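Filed under: Cleaning and Care, Small Jobs, How I Do It

How to clean the fiddly bits (screw holes, grippy textures and all those silly little gaps)

I've had a few messages since my post on keyboards asking how I get into the nooks on other things, so I'm finally writing the whole method down in one place. It's the one I use on camera bits, desk lamps, the bike computer mount, my sewing machine, the stapler, pretty much anything dark and shiny with lots of corners. Big flat surfaces are easy, you wipe them and go and have your tea. It's the sunken screws and the grippy crosshatched patches and the rows of tiny pegs that have me muttering at the kitchen table.

None of it is difficult. It does want doing in the right order though, and for years I did it completely backwards (wet cloth first, then wondering why I'd made grey paste in all the corners).

What you'll need

A soft make-up brush, the fluffy sort. Mine was the cheapest on the market in Rostgate and it's still going after more washes than I'd like to admit.

A stiffer brush with short bristles. I use a Pritard one that came in a set with a nail brush I never touch. An old toothbrush is nearly as good, as long as it's properly old and has gone a bit soft.

Two microfibre cloths, one for damp and one for dry. I like the thin Akanda ones, the sort you'd use on glasses. The thick fluffy ones leave bits behind on anything textured!

Wooden cocktail sticks and some cotton buds. Get the pointy cotton buds if you can find them.

A rubber puffer, like you'd use on a camera lens. You can manage without.

A bowl of lukewarm water with one drop of washing-up liquid in it. One drop! I make mine up in a 1,000 ml jug and pour off what I need, and it's still slightly too soapy sometimes.

A torch, or your phone.

If what you're cleaning plugs in, unplug it. If it takes batteries, take them out and put them somewhere you'll remember. And if it came with instructions about cleaning, go with those over anything I say.

Step one: have a proper look first

This is the bit I used to skip. Put the lights on, get down low and look at the thing from underneath, with the torch held off to one side so the light skims across. From the top, almost everything looks fine. From below you'll find the places you've been missing, and you can decide what each one needs before you've got wet hands.

I sort what I find into four kinds. There are smooth shiny areas, there are textured areas (crosshatching, knurling, weave, anything you could strike a match on), there are holes, and there are gaps between one part and the next. Each kind gets its own tool, and lots of things have all four crammed into a space you could cover with your palm.
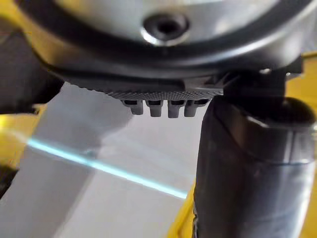 Smooth silver-grey, a sunken screw, a fine diamond texture and four stubby pegs in a row, all in one small area.

With something like that I'd start at the top with the smooth part and finish on the pegs. Always work downwards. Whatever you knock off the upper bits is going to land on the lower bits, so there's no point doing those first (ask me how many times I've done those first).

Step two: everything dry

Start with the puffer if you've got one. A few good squeezes along any seam, holding it at an angle so the dust has somewhere to go. Please don't blow with your mouth, you'll spit. Everyone thinks they won't and everyone does.

Next the fluffy brush, in long light strokes, all in one direction. No scrubbing at this stage. Give the brush a tap on the edge of the bin every so often, and keep going until it stops picking anything up. On an average desk lamp this takes me a couple of minutes, on the sewing machine it takes as long as a radio programme.

Don't be tempted to press. Grit plus pressure equals those swirly hairline scratches, and dark glossy surfaces show every single one. I've got a lovely black kettle base with a big smeary arc on it from exactly this and it annoys me every morning.

Step three: textured patches

This is where the stiffer brush comes in. Fine crosshatching is made of tiny diamonds or squares with grooves running both ways, so brush along one diagonal and then along the other. If you go straight across you just skate over the tops. You want short little flicks, with the brush held nearly upright.

If dry brushing doesn't shift it, dip just the ends of the bristles in your soapy water, then dab the brush on a cloth until it feels barely damp. Go over the patch again in both directions, then press (press, don't wipe!) a dry cloth on top. A wipe drags fluff into the grooves and then you've got a whole new job.

One warning. Some woven-looking patterns are smooth underneath a clear coat, and some are only a printed sticker. Run a fingernail over very gently before you start. If it feels flat, treat it like a smooth area and leave the stiff brush out of it altogether.

Step four: screw holes

My favourite, weirdly. A countersunk screw with a bright ring round it looks so smart when it's clean and so grubby when it isn't.

Twist a dry cotton bud round the sloping edge first. Then take a cocktail stick, snip off the very tip so it isn't sharp, and run it gently round the bottom of the hole where the head sits. Turn the thing over if you can and let the crumbs drop out. If you can't turn it over, wrap a tiny bit of damp cloth over the end of the stick and lift them out that way.

Use wood for this and keep pins and tweezers well away from it. Metal on metal will leave a mark on the shiny rim, and you'll see it for ever after. And don't let water sit in there. If you do use a damp bud, follow it with a dry one straight away, and then another dry one.

Don't undo the screws, by the way! I know it's tempting. This is a cleaning post and I'm not going to be responsible for what pings out.

Step five: pegs, blocks and anything in a row

Rows of small sticky-out bits look like a nightmare and they're really quite soothing once you get going. Do one peg at a time, working along from one end, and go round each with the corner of the stiff brush. Hold the whole lot steady with your other hand so you're not waggling anything that shouldn't be waggled.

For the spaces between, fold a thin cloth over the edge of an old loyalty card (mine is from the garden centre at Rostness, best use it's ever had). Slide it in, slide it out, move the cloth along to a fresh bit. If it won't slide in easily, stop there and use the puffer. You really don't want to be forcing a card into anything.

Step six: loops, rods and deep gaps

Now for the awkward stuff, where one part passes in front of another and you can't get straight at it. Torch out again for this.
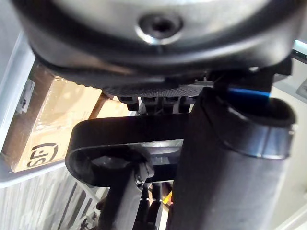
Fat tube on the right, black loop and thin rods further down, and only narrow slits between some of them.

For an open loop, thread a strip of thin cloth through the middle and pull it gently back and forth, a bit like drying between your toes. Work your way all round the inside. Then do the outside with the damp cloth followed by the dry one.

Thin rods close together want a pipe cleaner or one of those little brushes for between your teeth. The tooth ones come in different sizes, so begin with the skinniest and go up if there's room. Run it along the length of the rod and not across, because the bristles catch otherwise.

Anything that moves might have grease on it, and grease is often meant to be there. If your brush comes back black and sticky, leave that spot alone and wipe the brush before you go anywhere else with it. Spreading it over a nice smooth surface is a whole evening's work, trust me.

Fat rounded parts are a treat after all that. Wrap the damp cloth right round, turn your wrist once, and then do the same with the dry cloth. Finish with strokes running along the length, so any faint streaks line up with the highlights and you don't see them.

Coloured bits

If there's a bright tab or strip poking out somewhere, do it last with a barely damp cotton bud, and test the very edge of it first. Some colours come off. I lost half the red off a tripod lever one December and I'm still cross. If you get even a hint of colour on the bud, dry it and walk away.

Drying and finishing off

Leave everything out on a towel, somewhere airy, for a good couple of hours before you plug it in or put it back in its case. Overnight if water got anywhere you didn't mean it to. No hairdryers, they blow fluff about and some plastics go wobbly with the heat.

Then a last go over with the dry Akanda cloth, fingerprints mostly, and put the torch on it from the side again to see what you missed. There's always something. I usually find one hole I've completely forgotten.

How often?

I do the things I handle every day once a month, just the dry steps, and save the damp cloths and cotton buds for when it looks like it needs it. Bits that live in a cupboard get done when they come out of the cupboard. Wash your brushes afterwards in the leftover soapy water and dry them lying flat, if you stand them up in a mug the water runs down into the handle and the bristles start dropping out.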